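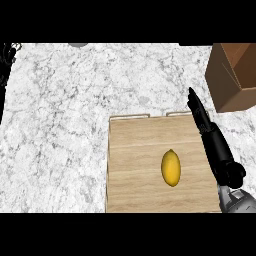 # Report on a Visit to the Jaramillo Training Center

The Druser Football Club was invited in March to visit the Jaramillo Training Center, where the Brakisel organization prepares its players for the professional season. The purpose of the visit was to learn how a larger club brings late-round picks and undrafted players into its defensive secondary, and to consider which of its methods might be used in our own development program. This report is submitted to the club's members and coaching staff.

## Arrival and introduction

The delegation was received at 8 in the morning by Annelies Goossens, director of player development. Ms. Goossens gave a short talk in the main classroom before practice. She explained that the center is open to visiting clubs during the off-season only, and that visitors may observe all field work but not the medical area or contract meetings. Phones were left at the front desk during the film session and returned afterward.

The defensive backs group trains separately from the rest of the roster until midmorning. Several of its members played another position in college, mainly wide receiver, and one came to football from track. Ms. Goossens stated that the scouting department does not search for converted players as a matter of policy. It looks first at foot speed, hip movement and the ability to find the ball in the air, and considers a player's former position afterward.

## Field work

The morning session was held on the north field. Players began with backpedal and turn drills along the sideline, working in pairs. A coach stood at the break point and signaled the direction of the turn late, so that the player could not guess. Mistakes were corrected on the spot and the repetition was run again at once.

The second period covered press coverage at the line of scrimmage. Former receivers were placed opposite current receivers and asked to name the route after each snap, whether or not the ball was thrown. The secondary coach told our group that a converted player often recognizes a route early but trusts that knowledge too much, and leaves his position before the receiver has committed. Much of the teaching in the first year is directed at this one fault.

Tackling was practiced at the end of the session against pads, with no contact between players. Our coaches noted that less time was given to tackling than at our own club. When asked about this, the staff replied that full tackling work is scheduled for summer camp, and that the spring is kept for footwork and recognition.

## Film session

The delegation then joined the players in the film room. The session lasted 54 minutes and dealt with a single subject, the deep third in zone coverage. Each player was required to present one of his own plays from the previous season, including the error he considered most serious. The coaches spoke last.

Members of our group found this the most useful part of the day. The clips were short, and the discussion stayed on what the player had seen before the snap. A second-year cornerback presented a long touchdown he had allowed in a preseason game and described where his eyes had been at each stage of the play. He was asked two questions by teammates and returned to his seat. The tone throughout was calm.

## Meal service and player housing

Lunch was served in the players' dining hall, which is operated by the catering firm Catitier. Menus are prepared with the club's dietitian and differ by position group. First-year players are also offered evening cooking classes, a service introduced after a number of rookies reported that they had never prepared meals for themselves. Attendance is voluntary.

Rookies live in apartments within walking distance of the center until the end of camp. They may then find their own housing, and a staff member is available to review leases with them. Ms. Goossens noted that questions about rent, banking and family travel take up more of her department's time than any football matter.

## Contracts and roster decisions

A brief question period followed in the afternoon. Ms. Goossens declined to discuss individual salaries. In general terms, she said that a late-round player is given a full evaluation at three points in his first year: the end of spring practice, the end of camp, and the final week of the season. Written remarks are shared with the player each time. Players who are released receive the same remarks, along with a copy of their film.

## Matters for the club's attention

The coaching staff has asked that the following be considered before our next spring program:

- Player-led film presentations, limited at first to the secondary.
- A late-signal turn drill at the start of each defensive practice.
- Written evaluations for all first-year players.
- A contact person for housing and personal business.

The board will take up the cost of the last item separately. The Brakisel staff has agreed to supply a copy of its blank evaluation form, and Ms. Goossens has been invited to attend one of our summer practices. Members who wish to read the coaches' drill notes may request them from the club office.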